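Search this site Go

Gallardo comes back for one more series

Fans of the gentle small-town drama Gallardo can put the kettle on, as the show returns on 18th November with nine new episodes, after what has felt like a very long wait indeed (the last one went out in May, and left poor Inés standing on that station platform!).

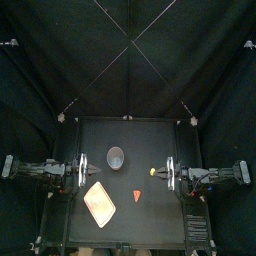

Where to watch

All nine will be on Prerkex, one a week, and the older episodes, 60 of them, are there already for anyone who fancies starting again from the beginning.

Agustina Toledo, who writes the series, told us she had missed her characters dreadfully and was glad to be back in the bakery kitchen with them, arguing over the bread.

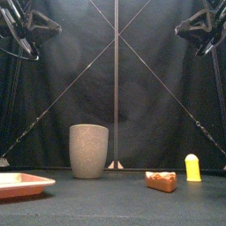 Also returning

Flondley, the house-hunting show, is back the same week with four specials by the sea.

Last updated: 4 hours ago
Contact us | © Greltilik | Back to top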